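Forum Emballage et conservation > Films souples > Perméabilité des sachets individuels

clokside
Message 1 — 14 h 10
Je cherche à estimer la reprise d'humidité de fruits séchés en sachets unitaires, film blanc brillant, soudures haut et bas à bord cranté. Le fournisseur (Statlow) annonce une barrière « élevée » sans valeur de WVTR. Stockage en cellier, 8 mois. Faut-il suremballer ?

gallardo_421
Message 2 — 14 h 52
« Élevée » ne veut rien dire sans température ni humidité relative d'essai. Demande la fiche à 38 °C et 90 % HR. Un PP métallisé et un PP blanc cavité n'ont pas du tout le même comportement, et l'aspect extérieur ne permet pas de trancher.

Petit sachet blanc, 心想 sur la ligne du haut, 柿成 en dessous. 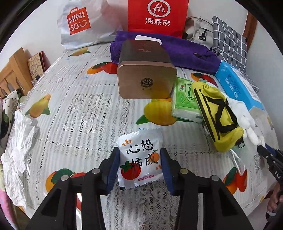 statlow349
Message 3 — 15 h 37
Pas d'accord sur la priorité. Sur un petit format, le rapport surface/masse est défavorable, mais les fuites viennent d'abord des soudures. Test au bleu de méthylène sur 10 sachets avant de discuter du film.

gallardo_421
Message 4 — 16 h 05
Le bleu détecte les canaux, pas la perméation. Sur 8 mois, les deux comptent. Je maintiens : fiche technique d'abord, elle ne coûte rien.

clokside
Message 5 — 18 h 20
Fiche demandée. En attendant, pesée initiale de 10 sachets au milligramme, puis une pesée par mois. Premier relevé en février.

statlow349
Message 6 — 18 h 44
Ajoute un témoin en bocal fermé, sinon la dérive de la balance passera pour de la reprise d'eau.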